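# Sorting the cable box, part 2

May 2019

The first pass in March dealt with power supplies. I matched each one to a device, wrote the voltage on masking tape, and threw out what was left. Cables I put off, as they are slower to identify and take up less room individually, so the pile never looks urgent.

The method is the same as before. Everything goes into open mailers on the table, one mailer for loose parts and one for cables, and nothing returns to the shelf until it has a label. 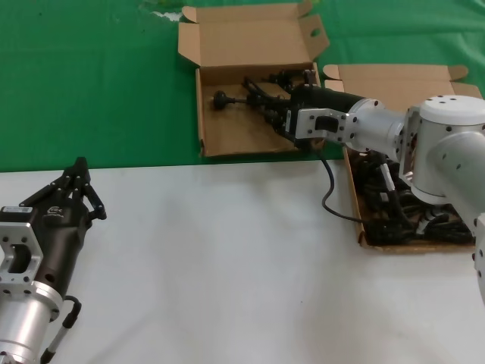 I use corrugated mailers with an attached lid. They fold flat, the lid stands up by itself when open, and they stack well enough if you don't go above four. I bought a pack of 15 from Trellel, which was more than I needed. The board is thin but it holds its shape. Plastic bins from Plukirton are sturdier, but the lids warp, and two of mine no longer close.

A green cloth goes under the work. Small screws don't bounce on it and they don't roll off. On a bare white tabletop I lose white plugs and caps constantly.

Sorting order, after some trial and error:

1. Pull out anything that isn't a cable. Knobs, handles and brackets go in the parts box.
2. Separate by connector at one end only. Checking both ends on the first pass doubles the time.
3. Within each connector group, separate by length: under 300 mm, and everything else.
4. Coil, tie, label.

For ties I use hook-and-loop strip, cut to 8 inches. Zip ties are cheaper but have to be cut off, and sooner or later the cutters go through the insulation. Coils should be loose. A tight coil puts strain on the conductor right behind the plug, and that is where most of my failures have been.

Labels go on the coil tie, never on the cable. Adhesive left on a jacket for a year turns to glue. I tried the Warrier wrap-around labels and went back to a paper tag with a hole in it.

Aleksandra Głowacki asked in the comments last time whether it makes sense to test every cable before it is put away. I test the ones longer than 300 mm with a continuity meter. Short ones I test when I need them. If one fails, I cut the plug off before it goes in the scrap bag, otherwise it finds its way back.

The parts box still needs dividers. Drurance sells a cardboard insert that looks close to the right size, but the listing gives only outside dimensions. I have written to ask for the cell depth.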